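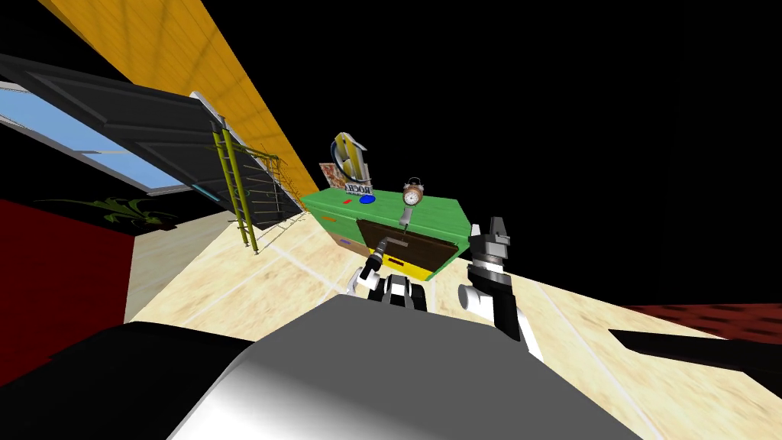
Domestic manipulation is the branch of service robotics concerned with household chores such as opening drawers, clearing desks and putting away laundry. Most policies are trained and scored in simulation before any trial on hardware, as a simulated room can be reset at little cost and its colours and layout varied at will.

Drawer opening is a common benchmark task. The Kastine suite scores 100 attempts per policy across eight room layouts, with a limit of 20 seconds each. An attempt counts only if the drawer clears its stop and nothing on the desktop is knocked over. Two-armed platforms are favoured for the task -- one arm pulls while the other steadies the furniture or moves an obstacle.

Transfer to real homes remains limited. Altıntaş tested three policies on the Ledoretti platform and attributed most failures to handle friction and poorly modelled contact. Commercial units such as the Yorath are sold for fixed shop-floor work, and none is rated for unsupervised household use.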